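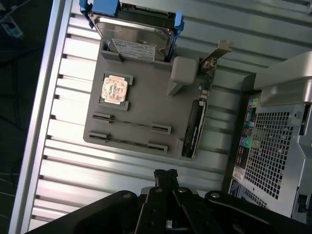 Wrist view of the practice board, drive in its caddy, CPU in the socket. Case parked on the right.

Kastedel Workshop Forum > Cells and fixtures > PC assembly cell, wrist camera and plate setup

sprocketeer_dan
Apr 14, 2022
Finally got the cell to a state I'm happy to show! Some of you will remember the Lerkov arm from my bearing thread. It now has a proper job, which is handling PC parts on a printed board. The plate is my own drawing, a sort of simplified motherboard with a socket recess, two long memory slots and a slotted holder for a 3.5-inch drive in its blue caddy. It all sits straight on the aluminium extrusion bed, and I love how quickly you can shift things about on that stuff.

Setup at the moment:
Plate printed in grey, 14 hours on the Prulero
Gripper jaws open to 88 mm
Wrist camera looking down past the fingers
Cycle counter at 3,310 since I last stripped the gripper

Two things I'd like opinions on. First, the camera bracket works loose. I nip it up, it's fine for a few evenings, then the pick positions start to wander. Second, how often do you all redo the hand-eye calibration? I've been doing it every time I touch the bracket and it's getting old.

mudlark
Lovely stuff. The latches on the memory slots are a nice touch, do they move?

sprocketeer_dan
They do! One at each end of each slot. The first lot snapped, so I printed the next lot lying flat and they've been good as gold.

old_relay
Nice cell, but I'd change the plate before I touched the camera. If it's only resting on the extrusion it will creep every time the fingers push down, and from the wrist that looks exactly like a calibration problem. Bolt it down. T-nuts cost pennies.

torque_and_tea
Disagree with old_relay a bit. A plate that can give is what saves your fingers when a pick goes wrong. I bolted mine solid and bent a fingertip the same evening. I'd use two stops along the edges and leave it free to lift.

old_relay
Then your force limit was too high. Floppy fixtures are no cure for that.

torque_and_tea
It was too high, I'll give you that! I still like my stops though.

hexkey_hoarder
On the bracket -- what are you using on the screws? I had the same trouble on a Kuhlmann wrist and it was plain screws going into printed plastic. Every time the arm stopped hard they backed out a hair. I put in brass inserts, added medium threadlock, and haven't touched it since July. Let the threadlock cure overnight before you calibrate.

Also have a look at your cable. I can see the black connector coming up between the fingers. If the lead goes tight when the wrist turns, it'll tug on whatever it's tied to. Run the last joint right round by hand and watch it.

sprocketeer_dan
Just been out to the garage and tried that. The cable does go tight near the end of travel, so that's one culprit found. Screws are straight into plastic as well, so guilty on both counts. Inserts ordered.

mudlark
For the calibration I don't do a full one each time. I have a mark on the bed at a known spot, I send the arm to it and look at where it lands in the picture. If it's within 6 pixels I carry on, if not I do the lot. Takes a minute.

old_relay
A minute's check is good, but do it at two spots a long way apart. One mark won't show you a twisted bracket.

mudlark
Fair point, hadn't thought of twist. Adding a second one tonight.

pennywhistle
Why is the case so close on the right? I'd be worried about clouting it with the wrist.

sprocketeer_dan
So the arm can reach it without a long swing. I've got a keep-out box drawn round it in the software, and the handle on top is the bit that worries me most, so the box is taller than it needs to be.

pennywhistle
Move it a hand's width out and try it. You may not lose much reach at all.

sprocketeer_dan
Will do. Plan is inserts and threadlock first, then a longer loop in the cable, then stops along two edges of the plate (sorry old_relay, I'm going with the tea drinker for now). I'll strip and grease the gripper while the bracket is off. Really enjoying this one!

hexkey_hoarder
Mark the screw heads with paint pen once they're set. Then you can see at a glance if one has turned.

old_relay
Seconded on the paint pen. Post the drift numbers with the stops fitted and again with it bolted down, I'd like to see both.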